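Procurement of lavatory-cleaning robots

The procurement of lavatory-cleaning robots is the process by which hotels, schools, offices and local authorities choose, budget for and take delivery of machines meant to clean toilets. It is a branch of facilities purchasing, a field not previously known for its glamour. Buyers usually distinguish between fixed systems, built into the cubicle, and mobile manipulators, which arrive with arms and use the same brush as everybody else. This article deals with the second kind.

Background

Interest in mobile manipulators grew out of disappointment with fixed systems, which cleaned well but required the building to be taken apart first. A machine with arms promised to leave the plumbing alone. Early sales literature made much of this point and rather less of the door widths.

The first tender widely passed around among buyers was issued by the town of Prelovar, whose specification ran to 14 pages and devoted two of them to the brush. Its author, Zdenka Živković, required bidders to show the task from start to finish on an ordinary toilet, with an ordinary brush kept where cleaners keep it. Several bidders had assumed the brush would be handed to them. The clause was copied into later tenders, spelling mistakes included, and is still called the Prelovar clause.

The task as specified

Most specifications divide the job into stages and ask for a price against each. Collecting the brush comes first and is commonly underpriced. The handle is thin, the holder light, and the gap beside the bowl was designed by an architect with other things on his mind. A gripper that can lift a crate may still make heavy work of it.
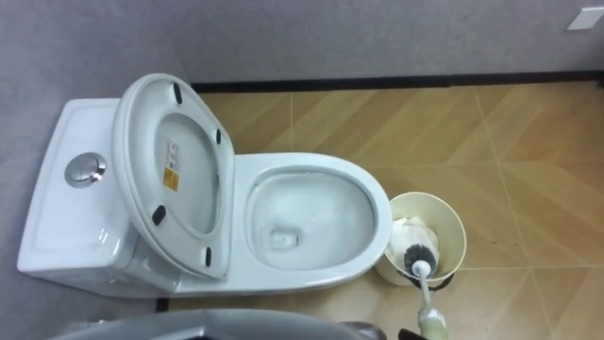 Vol. 7, p. 14

Raising the seat and lid is normally listed as a separate item, and suppliers may quote for it or exclude it. Exclusion brings the price down handsomely. It also means that a person must visit each cubicle ahead of the robot, a cost that appears in a different budget and is therefore regarded by some finance departments as a saving.

Flushing is treated in the same way. Top-mounted push buttons, wall plates, chains and side levers all call for different movements, and a building that has been refurbished in stages may contain every one of them. Buyers are advised to survey their fittings before asking for prices. Few do so, and the survey is then carried out by the supplier at the supplier's daily rate.

Budgeting

The purchase price is the figure most often discussed and the least useful. A working budget also includes delivery, mapping of the building, staff training, spare fingers, the maintenance contract and somewhere to park the thing at night. The Grondier method, named after the consultancy that first charged for it, sets the whole sum against the number of cleanings expected before the machine is retired. Grondier's own worked case used 3,000 cleanings and a single design of toilet, and its authors warned against applying it to real buildings. It has been applied to real buildings ever since.

Consumables deserve a line of their own. Brushes wear out under a machine much as they do under a person, but the replacement may have to match the handle the robot was trained on. Some suppliers sell a padded or thickened handle for the purpose, at a price that suggests a long and distinguished apprenticeship. Others supply the padding separately and leave the buyer to find the brush.

Insurance remains awkward. Policies written for cleaning equipment cover floor scrubbers and vacuum cleaners, while those written for industrial robots assume a fence. A cubicle has a door, which insurers have so far declined to accept as the same thing.

Space and layout

A machine with two arms needs more elbow room than a drawing tends to suggest. One arm works the brush and the other must be put somewhere, and a small room with a toilet set across the corner offers few places to put it. Planners are encouraged to measure the clear floor in front of the bowl, the distance to the nearest wall on either side, and anything that habitually stands on the floor, bins above all. Cables should be included in the measurement.
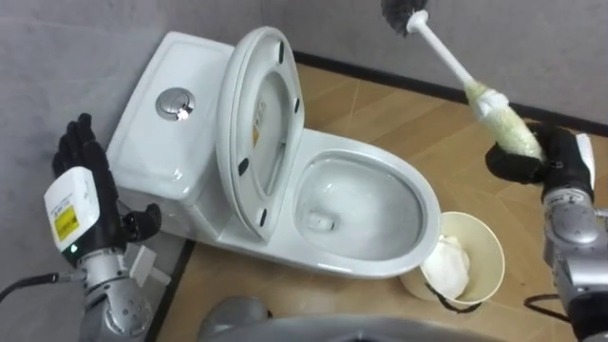 Rok Kneževič objects that the usual advice on measuring gets things backwards: a buyer who has to redesign the room to suit the robot has, in his words, bought a room. He would have the supplier measure, at the supplier's expense, and forfeit part of the fee if the machine then fails to fit. Suppliers have described this proposal as interesting.

Živković's later guidance takes a middle course. The buyer provides one typical room and one awkward one, and the supplier must state in writing which of the two the price refers to. Where the answer is "typical", the guidance recommends asking how many typical rooms the building has.

Trials and acceptance

A trial period is customary. The Ristić schedule, dated 14/11/2019, sets it at 7 days of normal use and defines normal use as including the public. Before its adoption, trials were generally held during school holidays or hotel closures, and returned excellent results.

Acceptance tests check whether the brush goes back into its holder, whether the bowl meets the standard agreed beforehand, and how often a person had to step in. The last figure is the one most argued over. Suppliers prefer to leave out occasions on which a member of staff merely "encouraged" the machine, and contracts should say plainly whether encouragement counts.

Leasing

Leasing has become the more common route for smaller buyers. Domeo, a leasing firm, offers terms running from May to May, with the robot swapped for a newer model at the end if the buyer has kept up payments and not lost the charger. The arrangement spreads the cost and avoids the question of what a second-hand lavatory robot might fetch. No reliable market price exists.

See also

Cleaning contracts
Door widths in public buildings
Lavatory brush
Whole-life costing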